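Can an automated arm take over parcel preparation at a small dispatch bench?

Posted in: Workplace and Equipment, by Majdi Salameh 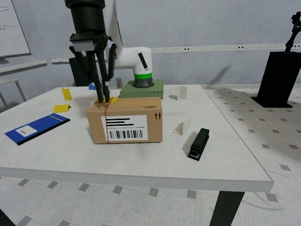
I am responsible for the dispatch room of a charitable lending service in Branbridge, which sends printed study materials to members who cannot visit in person. Two members of staff prepare every parcel by hand, and in March the service sent out 468 of them. The trustees have asked me to report on whether any part of this work could be given to a machine, and the rendered view here is of the kind of arrangement under consideration. The carton in it has its label and barcode on the front face and a thin red strap round one side, and our own parcels are finished in much the same manner. The bench also holds a blue folder and what looks like a stapler, as ours generally does.

The duties at our bench are as follows. A member of staff collects the requested items from the shelf, checks them against the request slip, places them in a carton with a return form, closes and straps the carton, applies the address label and puts the parcel out for collection at 4 p.m. At the end of the day the bench is cleared and the stationery is returned to its drawers.

I should be grateful for replies on three matters. Which of these duties can a single arm with a two-fingered gripper be expected to carry out at present? Would it need a person beside it throughout? Is a service of our size too small for the expense to be justified? I have no engineering background and would ask that replies be written accordingly.

Yorath

Our establishment is a good deal larger than yours, but we conducted a trial of one arm on a packing bench and the findings may be of use.

The duties that went well were those in which the object was rigid, of a known size and presented in the same place each time. Moving a closed carton from one marked position to another gave us very little difficulty. Turning a carton so that the label faced a fixed scanner was also satisfactory once the positions had been set. We used three sizes of carton, and I would advise you to reduce your own range before you do anything else.

The duties that went badly were those involving anything thin, soft or loose. A folder lying flat on a bench gives two fingers very little to hold. Our arm would press down on the cover, slide it a short distance and close on nothing. We raised the folders on a small ledge so that one edge stood clear, and matters improved, although a member of staff then had to put each folder on the ledge, and at that point she might as well have placed it in the carton. Return forms were worse. A suction attachment is better suited to single sheets, but it must be exchanged for the gripper or fitted to a second arm.

Strapping should be left out of your report altogether, in my opinion. Where it is done by machine, it is done by a strapping machine, and these have been available for many years at a modest price. The same may be said of label applicators. Your trustees may find that a strapping machine and a better label printer remove most of the tedious work without any arm at all.

On supervision, we did not leave ours unattended. Over one period of 25 working days we kept a log of each occasion on which a person had to step in, and there were 11 days with no entry. The remaining days had at least one, usually a carton that had been set down crooked and was then gripped by its corner. None of these was serious, but each stopped the line until someone attended to it.

Your risk assessment must be completed before the equipment is switched on for the first time, and it should cover the gripper and the load as well as the arm. Suppliers do not always make this clear.

Fulano

Not worth it for that number of parcels. Buy a second tape dispenser and a decent trolley.

Prulia

I would agree with most of what Yorath has written, with one reservation concerning the clearing of the bench at the end of the day.

Tidying is often put forward as a simple chore, and demonstrations of it are common. In such demonstrations the objects are usually few, well spaced and known beforehand. On a working bench the stapler is found under the folder, the tags have been folded and there is an item present which was not there yesterday. Current systems that learn from examples cope with this better than the older programmed ones, and I have seen one put away mixed stationery quite respectably - slowly, and with a technician standing by. I would not enter it in a report as a duty that can be handed over this year.

If the trustees wish to proceed, I suggest asking the supplier to run your own cartons, labels and folders on its premises for a full morning, with a member of your staff present and keeping the log. Please also ask who will adjust the system when your carton supplier changes the board or the dimensions, and what the charge for that visit will be. In our case the answer to the second part was not given in writing, and we did not sign.

Related items

Strapping machines for low volumes: manual or semi-automatic?
Barcode labels lifting at the corners in cold weather
Has anyone used a robot vacuum in a public reading room?
Height of packing benches for standing work
Template for a daily equipment log
Suction cups or fingers for handling envelopes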